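Shop Notes: Picking Fingers for a Small Gripper

I've had three sets of fingers on my bench arm since June, and I get asked which one to buy often enough that I'm putting it all in one spot. My jobs are wiping down, fetching and nudging things around on a tabletop, so if you're lifting castings, go read somebody else's page!

Start with the pads. The Brustalus set comes with slick plastic faces and they look great, but anything glossy slides right out of them. I had a plastic lid shoot across the bench like a watermelon seed. The Skuvau fingers are softer and a bit grabby, and they hold a coffee mug nicely (they also collect sawdust, so keep a damp rag handy). Black textured ones are what I leave on most of the time. They don't shine back into the wrist camera, and after a month of that I stopped caring about much else.

Glare is a bigger pain than grip, if you ask me. White on white is the worst thing you can hand a wrist camera. My tracking would lock onto a bright streak on a shiny surface and follow it around as if it were a real edge. So before you blame the fingers, try these:

Turn off the overhead light and use a lamp from the side, with a sheet of baking parchment clipped over it. Mine sits 60 cm away.

Lock the exposure. On the Greco controller it's buried two menus down, under Capture, and it goes back to auto every time you update. Grr.

Look for a metal rim or a printed word and let the camera work from that. Plain white gives it nothing to hold on to.

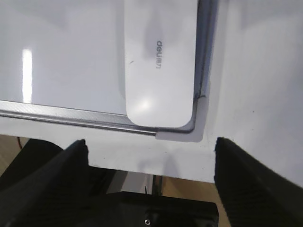
Black fingers at the edge of a white surface. The metal rim and the small "deli" lettering stand out much better than the glossy part, which has a tall stripe of glare.

For flat things with an edge you can get at, come in low and open wide, then close slowly. I used to open just enough to clear the part and I'd bump it nearly every time. Now I open up a good bit more than I think I need. It costs a second or so per pick and I don't miss it.

Set your force low and creep up. The Kokwood driver goes from 0 to 500 and I do most household stuff at 373, a silly number I got to by bumping it up a little at a time until the mug quit slipping. Yours will be different. Write it on masking tape and stick it on the base, or you'll be doing the whole thing over after the next reset like I did.

Wires! Run them up the back of the arm with a little slack at each joint and put a dab of hook-and-loop every few inches. Zip ties pinch when the wrist turns all the way over.

Check the finger screws after the first 10 minutes of running with a new set, then again at the end of the day. A loose finger feels exactly like a bad calibration, and I recalibrated twice one evening before I thought to pick up a screwdriver.

To clean textured pads, use dish soap and an old toothbrush, then let them air dry overnight. I tried rubbing alcohol on the Skuvau pads and they went tacky, so I wouldn't do that again.

Next up is a cheaper wrist camera, as soon as I find a bracket that fits.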